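4. Première mise en service du composteur Jelasero

Vous avez déballé l'appareil, compté les vis et constaté qu'il en reste 2. C'est normal : Dorkden les fournit en supplément, et elles finiront dans un tiroir avec toutes les autres.

Avant de commencer, choisissez l'emplacement. Le Jelasero aime les endroits secs, ventilés et plats. Il n'aime ni le radiateur, ni le dessus du réfrigérateur, ni votre belle-famille s'il est ouvert pendant le repas.
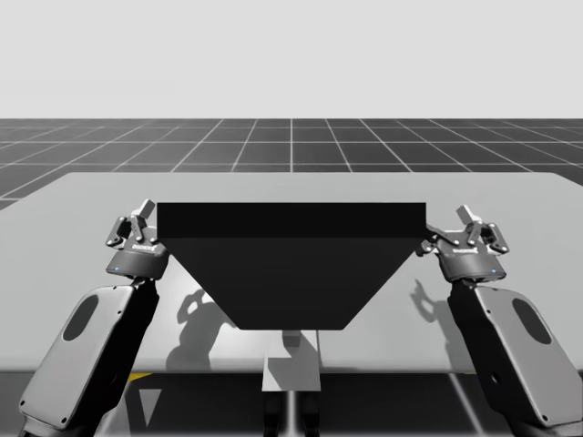

Prévoyez 17 cm de dégagement derrière la grille. Moins, et le ventilateur se plaindra - il a une voix aiguë et beaucoup de patience.

4.1 Préparation de la cuve

1. Débranchez l'appareil. Oui, même si vous venez de le sortir du carton.

2. Rincez la cuve à l'eau claire, sans produit vaisselle. Les bactéries du sachet Fundari n'ont rien contre la propreté, mais le citron de synthèse les démoralise.

3. Replacez la cuve et appuyez jusqu'au déclic. Deux déclics : retirez-la et recommencez.

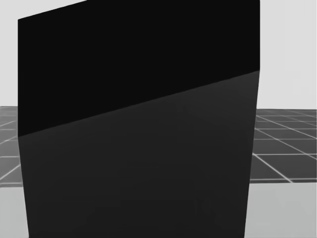 4. Versez le sachet Fundari entier, puis 161 ml d'eau tiède. Le gobelet doseur Paewai est gradué pour cela. Un verre à moutarde ne l'est pas.

5. Fermez le couvercle et laissez reposer une nuit. N'ouvrez pas pour voir si « ça prend ».

ATTENTION : ne versez jamais d'eau bouillante dans la cuve. La garantie ne couvre pas le potage.

4.2 Premiers déchets

Acceptés : épluchures, marc de café, coquilles d'œufs écrasées, pain rassis. Refusés : os, huile de friture, litière, noyaux d'avocat, couverts. Les couverts reviennent souvent au service après-vente.

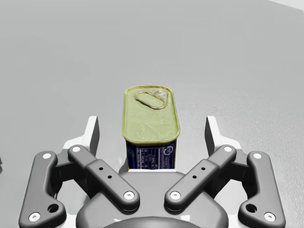
4.3 Entretien

1. Videz le bac à compost dès que le voyant passe à l'orange. Au rouge, votre nez vous aura déjà prévenu.

2. Changez le filtre à charbon chaque année en février, ou après nearly-plein régime prolongé, soit 771 heures au compteur.

3. Essuyez le joint du couvercle avec un chiffon humide.

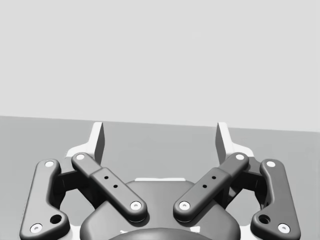

Fig. 4 - Plan de travail dégagé, pince ouverte vers le fond.Remarque : un compteur remis à zéro par une coupure de courant ne rajeunit pas le filtre. Notez la date du changement sous le socle, au crayon.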